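3.2 Matching of returned debits

Return entries were taken from the Endonero ledger for March and matched to the original debit by trace number. Of the 392 returns, 38 carried a trace number that Jirkside had cut to 10 digits, and these were matched on amount, account suffix and settlement day. Mkhize and Coetzee treat such pairs as valid only when a single candidate remains. We apply the same rule, which left 4 returns unmatched. They are excluded from the delay figures in Section 3.3.

Files posted on a Sunday were assigned to the next settlement day. Bruvel merchants settle through a sponsor account, so their returns reach the ledger one cycle later and are reported separately.

Figure 2. Rice cooker on a white table, with two hand-held grippers. 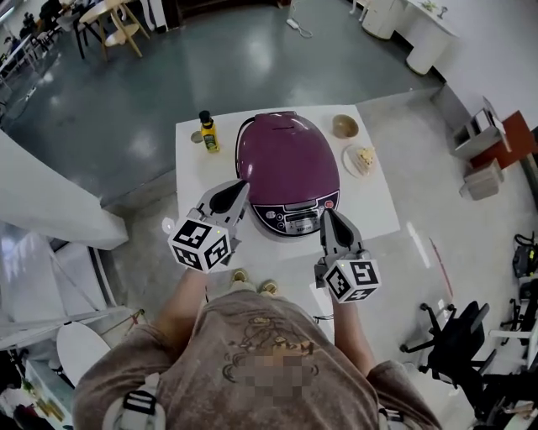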